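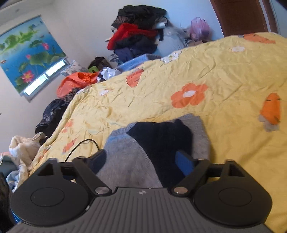
A hand-held gripper over folded knitwear on a bed, with more clothing piled along the far wall.

Budget for the Room, Then for the Machine

Organisations that provide care and housing support are now being asked to set money aside for household robots. The request usually arrives as a single line in the equipment budget, with a purchase price beside it and a delivery period. It is the view of this paper that such a line should not be approved in that form. The price of the machine is the smallest part of what needs to be decided, and it is the part on which suppliers are most ready to help.

Folding and sorting clothes is a fair test of the matter. It is a task that many residents find tiring, that staff carry out every day, and that appears in almost every proposal we have read. It is also carried out in bedrooms, and bedrooms are full. A jumper lies on a patterned bedspread with something darker draped across it. Bags of several colours stand at the side, a blanket is heaped at the edge of the mattress, and clothing is stacked high near the door. A person who comes in to tidy such a room makes a great many small judgements before picking anything up. Equipment bought on the strength of a demonstration at a clear, well-lit table has been tested on very little of this.

Buyers should therefore ask where the supplier's training material was gathered. Work recorded in ordinary homes, with the hand-held tools now common for the purpose, is slow and costly to collect, and suppliers who have paid for it will be glad to say so. Those who have not will tend to speak of general ability. In the planning round that closed in October, the Trammont housing trust received four written offers for laundry assistance. Only one, for the Vekum arm, stated the number of homes in which recordings had been made. The figure given was 61. Whether that is enough is open to argument, but it can at least be argued about, and a board can return to it a year later.

The second question concerns recurring cost. Finger pads wear. Cables are caught and pulled. Joints work loose and need to be tightened by someone who has been shown how. The Trammont papers allowed 1580 pounds a year for each unit in parts and visits, against nothing at all in the first draft. The change was unwelcome, and it reduced the number of units that could be afforded. It was nevertheless the correct change to make. A machine that stands in a cupboard awaiting a spare part has cost the full purchase price and returned none of it.

Staff time belongs in the same column. Every trial known to us has needed a member of staff to stay nearby, to clear a space on the bed and to finish what was left undone. Trammont recorded 200 hours of this kind during its trial, none of which had been budgeted. The hours were found by moving people from other duties, and the effect was felt most on Saturday, when fewer staff are on shift. Any proposal which claims savings in labour should be required to show the labour it uses, month by month, in the same table.

There is a reasonable case on the other side. It is said that early buyers shape the product, that prices fall only if somebody pays the higher price first, and that public and charitable bodies should not leave this to private hospitals and hotels. We accept a good deal of this. The Zarnulora programme, which lends equipment to smaller providers for a fixed term, was set up for that purpose and has been useful. Lending, however, is a different commitment from ownership. A provider on loan terms may hand back a unit that cannot manage a heavy jumper. A provider that has bought one must write it down over five years and explain it to its auditors.

We would suggest that no purchase be approved until the equipment has been tried in at least six occupied rooms, chosen by the provider and left as they are found. The supplier should not be permitted to tidy beforehand. The results should be written up by the provider's own staff, including the occasions on which the work was abandoned. The Tiêu assessment form, which runs to two pages, is adequate for this and may be copied freely.

We would also suggest that funds for the trial be held separately from funds for purchase. Where they share one heading, a poor trial is seldom allowed to stop a sale, as the money has already been described to the board as spent. Two headings, approved at two meetings, would leave the second decision open until the results of the first had been read.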